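Wrist camera view and segmentation picking up shadows in sim
Perception and Planning > Simulation
Started by hjalti_b, 9 Dec 2022

hjalti_b wrote:
Hi everyone, and sorry in advance for the length of this one. I have been training a block pose estimator on rendered wrist views for our Bekham stack, and it does lovely work until the lighting gets interesting. As soon as the shadows on the tabletop get hard outlines, the segmentation head starts calling them objects. The planner then dutifully routes the arm around a thing with no height at all, and I sit there with my coffee watching it take the scenic route.

The views it struggles with most are the close ones, where the block is only partly in view and most of the pixels are pale table.

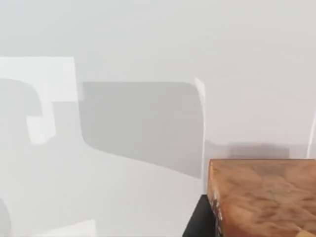
My depth channel is clean at that point, so I know the information is there. The network just seems to prefer the color image. I pulled 107 of the worst renders and the false masks nearly always follow a shadow with a rounded corner and a nice straight side. Has anyone found a sensible way out of this short of turning the shadows off?

nkechi.f wrote:
Welcome to the club, Hjalti! I'd start with the light randomization. If you only move one lamp, the network sees the same family of shapes over and over and learns them as things. We went to 2 lights with random size and softness, rendered 2,000 new views, and the phantom masks mostly went away. It took an afternoon of rendering and a good deal of tea.

tarun_s wrote:
I'm going to disagree with Nkechi a little, in a friendly way. More randomization hides the problem, and then you meet it again on the first sunny morning in April. You have clean depth - use it. Fit the table plane, drop any mask whose points all sit within a few millimeters of it, and you're done before the planner ever hears of it. Ours is a small node between Totix and the planner, and I haven't touched it in months.

nkechi.f wrote:
That's fine until the object is flat, Tarun! We pick gaskets. Your node would throw away every part I own :)

tarun_s wrote:
Fair point, and I'd forgotten about the gaskets. For blocks I stand by it, though.

rungnapa wrote:
Could I ask what your labels look like for the partly visible blocks? We had a bug where our exporter gave the mask for the whole object, including what was outside the view, then clipped it badly. The training set ended up with little slivers of table marked as block, and I spent far too long blaming the shadows before I looked at the labels themselves.

hjalti_b wrote:
Oh dear. Rungnapa, I just overlaid the masks on a handful of renders, and the ones touching the image border are off by a few pixels. I doubt it explains everything, but it can't be helping. I'll fix the exporter first, then try Tarun's plane check, and keep the extra lights for a third run so I can tell which change did what.

mulugeta_l wrote:
Please post the numbers for each run separately if you can find the time. I have the same argument going with a colleague and would love something to wave at him.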